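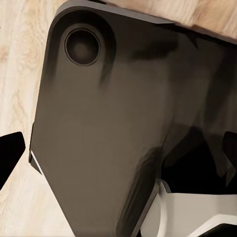
Ticket: Microwave door task, new controller misses the door with Cokano gripper
Opened by: Aino Kallio
Opened: 09/10/2020
Product: Onska simulator, kitchen set
Status: Closed, with one item moved to its own ticket

Problem

We are comparing two controllers on the Lau arm before we pick one for the door tasks. The first is the stock joint controller that comes with Onska. The other is the Ustomitz controller, which takes a target for the hand and works out the joints by itself. Same arm, same kitchen, same Cokano gripper with the black fingers.

With the stock controller the microwave door task passes most of the time. With Ustomitz the hand goes to the right area and then ends up low. It passes under the edge of the door or stops beside it. No error in the log. The controller reports that it reached its target, and by its own numbers it did.

I ran 30 episodes with each controller, same seeds. Stock failed 2. Ustomitz failed roughly half, and every one of those was low, never high.

What I expected: both controllers put the fingertips at the same point when given the same target.

Checks so far

1. Restarted the simulator and cleared the cache. No change.

2. Swapped the order of the runs in case something carries over from one to the next. No change.

3. Slowed Ustomitz down to half speed. The path is smoother but the end point is the same, so I don't think it is overshoot.

4. Turned on the red site markers and watched from the fixed camera over the kitchen. I wanted to compare the hand with the microwave directly and stop relying on the numbers.
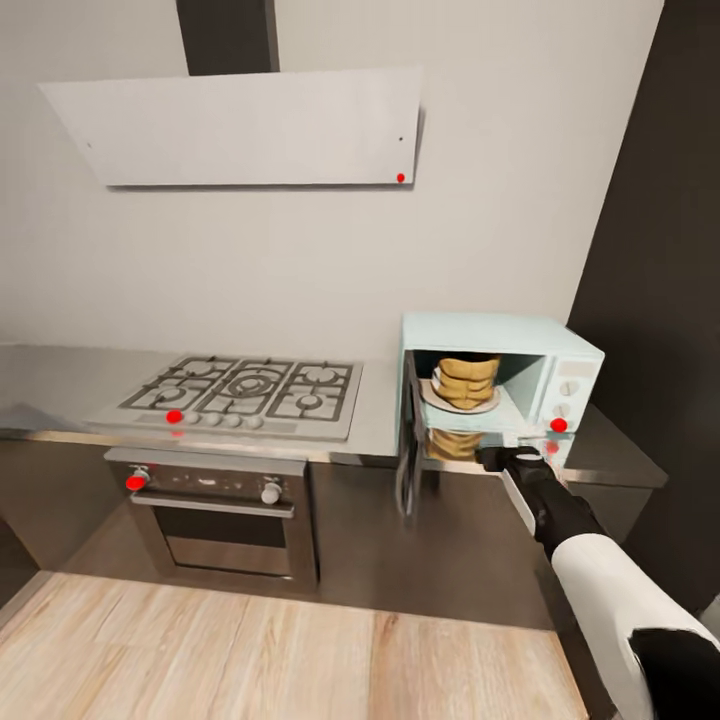 The gripper is just below the microwave opening, near the bottom of the open door. The target I sent for that pose is higher. I tried the same target with the door shut and the offset was the same, so the door is not pushing the hand down.

5. Moved the microwave target up by hand until the task passed. This works for one pose. As soon as the wrist is turned the error goes off in another direction, which makes me think the offset belongs to the hand and not to the world.

Reply from support

Thanks for the detail. An error that turns with the wrist is nearly always the tool frame. Please check where each controller believes the tip of the tool is. The stock one reads it from the gripper file. Ustomitz has its own setting and falls back to the wrist flange if the setting is missing. Also please look through both wrist cameras and tell us whether the fingers show up where you expect them.

Follow-up from Aino

The tool setting was missing. Our config had it under the old key name from July and Ustomitz skips keys it does not know – a warning there would have saved me two days.

I put in the offset from the Cokano file and ran the same seeds again. Ustomitz now fails 2, the same number as stock, though they are not the same episodes. Path quality is better than stock near the door. It takes the corner in one sweep where stock stops and turns.

On the wrist cameras: both show fingers, so the gripper is mounted the right way around. The views are not equally useful though. In one the gray housing takes up most of the picture, with a finger at each side and wood only along the left and in the top right corner. In the other the housing stays in the lower left and there is a wide stretch of bare wood between it and the fingertip on the right. I would use the second for anything where the policy has to see what it is reaching for.

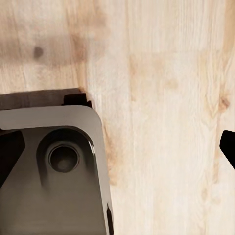

Steps to fix

1. Open the controller config and find the tool section.
2. Rename the old key to tool_offset.
3. Copy the offset from the gripper file. Do not round it.
4. Reload the scene. Reloading only the controller is not enough in this version.
5. Send one target with the wrist straight and one with it turned. The fingertips should land on the same marker both times.

Still open

Skipped keys should give a warning. Moved to a separate ticket.

The wrist camera comparison is not finished. I have only looked at still views, no training runs yet. I will add numbers when I have them.

If anyone else is on the Lau arm with a different gripper, check step 5 before you compare anything.

Contact support | © 2020 Onska | Back to top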